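New on the shelf: the Gwilliam tasting set

We've been waiting for these since August and they're finally in! The Gwilliam tasting set comes from Grevodton, the small glassworks that made our cider tumblers, and it's built for people who like to pour several beers on one evening and talk about them for far too long (guilty).

You get four stemmed glasses, each holding 16 ounces, with a rounded bowl that narrows a little toward the lip. Dark beers do beautifully in them. We tried a smoked porter from Domow on Tuesday and the smell hit us before the glass was anywhere near the table – lovely stuff. Wheat beers keep a decent head too, as long as you rinse the glass in cold water first and don't towel it out.

The brewery crest is etched into the foot, so you'll only see it when you tip the glass up for the last sip. Veronica Anghel drew it by hand and there's a tiny hop flower hidden in the border. Go looking for it!

For the collectors among you: each box has a numbered coaster tucked under the lid, printed on thick board with the old Dranton bottling hall on one side. There are 141 boxes in this first run and we have 45 of them at the shop. The coasters aren't sold separately, and we can't pick out a particular number for you, sorry.

A few people have asked about the dishwasher. The top rack is fine, on a cool cycle, but keep the stems from knocking together. We wash ours in the sink with plain soap and let them drain on a rack.

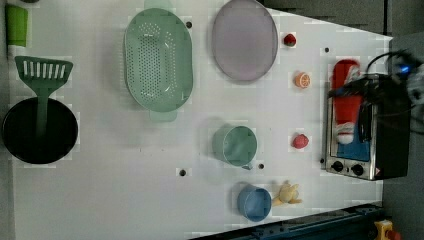 If you already own the cider tumblers, the new glasses won't stack with them, but they do fit the same wooden carrier. Newsletter readers can reserve a set by replying to this email, and we'll hold it at the counter until closing time on Saturday.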